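立方体マーカー付き両手グリッパーの姿勢推定、右手だけ軌跡が跳ねる。ツールの「自動補正」を信じていいのか

投稿先:知覚・キャリブレーション 2026年2月

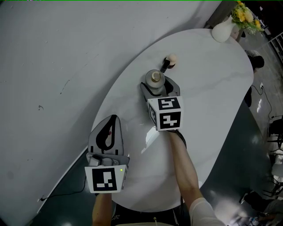 右手側で金色キャップの小瓶を挟んだ状態、左手側は開いた状態。頭部カメラからの視点。

Yufang Su

手持ちのグリッパーを両手に持って卓上作業をやり、その軌跡から模倣学習用のデータを作っています。グリッパーの根元に立方体のマーカーがあり、頭部カメラの画像からそれを検出して手先の姿勢を出す、というよくある構成です。

困っているのは右手の姿勢が突然跳ねることです。並進はほとんど動かないのに、回転だけが一フレームで大きく傾き、数フレーム後に何事もなかったように戻ります。左手でも起きますが、頻度は右手のほうがずっと高いです。小瓶のようなものを挟んで手首をゆっくり返すと、かなりの確率で再現します。

処理には Tivport を使っています。仕様書には「姿勢の不連続を自動補正」とあり、有効にすると確かに見た目はきれいになります。ただ、補正後の軌跡をロボット側で再生すると、瓶のキャップの手前で手首が妙に寝ます。消えたはずの跳ねが、なだらかな嘘に化けただけに見えます。

手元には1,456エピソードあって、補正なしで角速度の閾値をかけると799エピソードが引っかかりました。捨てるには多すぎます。かといって、補正済みとして全部学習に突っ込む気にもなれません。

試したこと。
検出の角をサブピクセルで取り直す。少し減ったが消えない。
ローパスフィルタを強くする。跳ねは丸くなるが、つかむ瞬間が遅れて見える。
Elluletti の可視化で再投影誤差を見る。跳ねたフレームでも誤差は小さい。

最後のがいちばん気持ち悪いです。誤差が小さいのに姿勢がおかしい、というのをどう理解すればいいでしょうか。サポートには「学習側で吸収されるので問題ない」と言われましたが、根拠は見せてもらえませんでした。

追記:右手のほうは上面と正面の二面が見えている時間が長いので、左手より条件は良いはずだと思っていました。それも納得がいかない点です。

Līga Tamošiūnaitė
採用された回答

再投影誤差が小さいまま姿勢が間違う現象には名前が付いていて、平面マーカーの姿勢の二義性です。正方形を一枚だけ見て姿勢を解くと、局所解が二つ出ることがあります。マーカーが画像上で小さいとき、あるいは正面に近い向きのとき、二つの解の誤差はほとんど同じになります。角の検出ノイズが少し変わるだけで勝ち負けが入れ替わり、回転だけが飛びます。並進がほぼ動かないという症状とも合います。

では二面見えている右手でなぜ起きるのか。たぶん、二面を一緒に解いていません。次のどちらかだと思います。

一つ目は、面ごとに別々に姿勢を解いて、後で平均しているか「大きく写っているほう」を採用している場合です。これだと二面見えていても各面の二義性はそのまま残ります。さらに、手首を返す途中で採用面が上面から正面に切り替わり、切り替わりのたびに段差が出ます。ゆっくり返すと再現しやすいのは、二面の見かけの大きさが拮抗する区間に長く居座るせいだと読めます。

二つ目は、一緒に解いてはいるものの、面どうしの位置関係がCADの値のまま、という場合です。立方体に貼ったマーカーは、思っているより曲がって貼られています。この状態でまとめて解くと、見えている面の組み合わせが変わるたびに答えが引っ張られます。

切り分けは簡単です。グリッパーを机に固定して、カメラだけを動かしてください。台に一枚、動かない基準マーカーを置き、それに対する立方体の姿勢を記録します。固定しているのだから一定値になるはずです。

値が二つの塊に分かれて飛び移るなら二義性。
見えている面の組が変わった瞬間に段差が出て、その組の中では安定しているなら面間の較正不良。
塊はなくて全体に流れるなら、カメラの内部パラメータか時刻を疑う。

直し方も書いておきます。

見えているすべての面の角を一つの剛体の点群として扱い、まとめてPnPを解きます。二面が見えていれば点が同一平面に乗らないので、二義性はほぼ消えます。OpenCV でも自分で書けば短いコードです。Tivport の中で何をしているかは公開されていないので、私なら検出された角の座標だけ書き出させて、姿勢は自分で解きます。

面間の較正は、立方体をあらゆる向きから撮った画像で、各面の姿勢を未知数に入れたバンドル調整をします。片手ずつやること。左右で同じ値を使い回すと、たいてい後悔します。

一面しか見えないフレームでは、解を一つに決めずに二つとも残します。誤差の比が1に近ければ「曖昧」と印を付け、前後の二面以上見えているフレームから繋がるほうを選びます。前後どちらからも決められない区間は欠測にしてください。埋めてはいけません。あなたの写真の左手のように開いたまま待っている手なら、欠測があっても害は小さいですが、つかむ直前の欠測はエピソードごと外すべきです。

自動補正については、あなたの見立てが正しいと思います。不連続を見つけて球面補間で繋ぐだけの処理なら、間違った解の区間が長いときに、そちらへ向かって滑らかに寄せていきます。手首が寝るのはそれで説明がつきます。ただし中身を見たわけではないので、推測です。補正前後の回転差をエピソードの時間軸に並べ、把持の直前に差が集中しているかどうかを見てください。集中していたら、学習側で吸収されるという話は成り立ちません。ばらばらのノイズと違って、いつも同じ場面に乗る偏りなら、方策はそれを動作として覚えます。

Yufang Su(返信)

固定して試しました。両方出ました。一面だけの区間では値が二つに分かれ、上面と正面の組から正面だけに移るところでは別の段差があります。面間を較正し直したところ、右手の正面の貼り付けがCADから8mmずれた扱いになりました。さすがに大きすぎる気がするのですが、これは信じていい値ですか。

Līga Tamošiūnaitė(返信)

信じないでください。貼りずれでそれは考えにくいです。マーカーの一辺の長さを設定し間違えていませんか。黒枠の外側で測るべきところを余白込みの寸法で入れると、面が丸ごと奥か手前に動きます。上面と正面で印刷サイズが違っていないかも定規で見てください。較正の結果が物理的にありえないときに、そのまま最適化に足して「誤差が下がったから正しい」とするのがいちばん危ないです。

Yufang Su(返信)

正面だけ余白込みの寸法でした。恥ずかしい。入れ直したらずれは常識的な値になり、組が変わるときの段差は見えなくなりました。一面だけの区間の二義性は残っているので、言われたとおり二つとも残す形に書き換えています。

Efren Barredo

マーカーなんかやめてSLAMにすればいいと思います。うちはグリッパーにカメラを付けて自己位置を取っていますが、跳ねたことは一度もないです。マーカーは古い技術なので。あと Dalisay を使えば両手の座標合わせも自動でやってくれますよ。

Amirhossein Azimi(コメント)

跳ねたことがないというのは、何と比べて確かめましたか。SLAMの失敗は跳ねより流れのほうが多く、見た目が滑らかなぶん気づきにくいです。この質問の作業台は白くて薄い灰色の模様しかないので、手元に近づいたカメラの視野が天板で埋まる場面では、特徴点がかなり心細いと思います。瓶は透明で、そこから取れる点は反射と背景が混ざったものです。使えないとは言いませんが、無条件に勧められる現場には見えません。

Efren Barredo(コメント)

比べてはいないです。学習は通っているので大丈夫だと思っていました。

Amirhossein Azimi

姿勢の件は Līga の回答で片付いていると思うので、まだ出ていない点だけ。

質問に「ローパスを強くすると、つかむ瞬間が遅れて見える」とありますが、フィルタを切った状態で遅れがゼロだと確かめましたか。似た構成で、画像の時刻とグリッパー側から有線で来る開閉値の時刻が70msずれていたことがあります。画像のほうは露光時刻ではなく、PCに届いた時刻が付いていました。これだと指が閉じた時点の手先姿勢が、毎回少し昔のものになります。手がゆっくりなら誰も気づかず、速い動作のエピソードでだけ瓶の手前で指が閉じます。

確認の手順です。指を開閉させながら、画像から指先の間隔を読み取り、センサーの開閉値と相互相関を取ります。山がゼロからずれていたら、それが時刻差です。姿勢と開閉の時刻合わせをする前にフィルタをいじると、遅れの原因が二つ混ざって分からなくなります。オフラインで処理するなら、前後両方向にかけるゼロ位相のフィルタにしてください。学習データを作るのに、遅れを生む因果的なフィルタを使う理由はありません。

もう一つ。頭部カメラは頭と一緒に動きます。立方体の姿勢はカメラ座標で出るので、それをそのまま行動のラベルにすると、首を振っただけで両手が動いたことになります。左右の相対姿勢だけを使うなら打ち消せますが、その場合も左右を同じフレームで検出している必要があります。片手が欠測のときに前の値を持ち越していると、首の動きが相対姿勢に漏れます。持ち越しが既定で有効になっているツールは珍しくないので、設定を見るだけでなく、片手を隠して出力を見てください。

799エピソードの扱いについて。角速度の閾値で引っかかったものと、姿勢が間違っているものは同じ集合ではありません。なめらかに間違った解の上を走り続けるエピソードは、引っかからない側に入っています。残りが綺麗だと思って学習に使うのは、私なら怖いです。角の座標が残っているのなら、1,456エピソードすべてを新しい解法で解き直し、曖昧と印が付いたフレームの割合と、それが把持の前後にかかっているかで選別し直すのがよいと思います。閾値の一覧は捨てて構いません。

Yufang Su(返信)

相互相関を取ったら山がずれていました。値はそちらの例より小さいですが、ゼロではないです。到着時刻が入っているという点もそのとおりでした。

片手を隠す試験もやりました。左手を隠しても左手の姿勢が出続けます。設定画面では持ち越しは無効になっています。サポートに録画を送ったところ、今度は「仕様です」とのことでした。

角の座標は全エピソード分残っていたので、解き直しを回しています。終わった分をロボットで再生した限り、キャップの手前で手首が寝る動きは見ていません。ただ、まだ易しいエピソードしか再生していないので、直ったとは書かないでおきます。

Jayson Pangilinan(コメント)

同じ症状で検索して来ました。うちは11月から補正を有効にしたまま集めていて、角の座標は保存していません。元の動画は残っています。動画から検出し直せば間に合いますか。

Līga Tamošiūnaitė(コメント)

動画が非圧縮か、可逆に近い圧縮なら間に合います。強く圧縮してあると角がぼけて、マーカーが小さいところの曖昧なフレームが増えます。全部やる前に、一本だけ選んで曖昧フレームの割合を出してみてください。カメラの内部パラメータが当時のままかどうかも確認を。途中で解像度かピント設定を変えていたら、その前後で分けて解く必要があります。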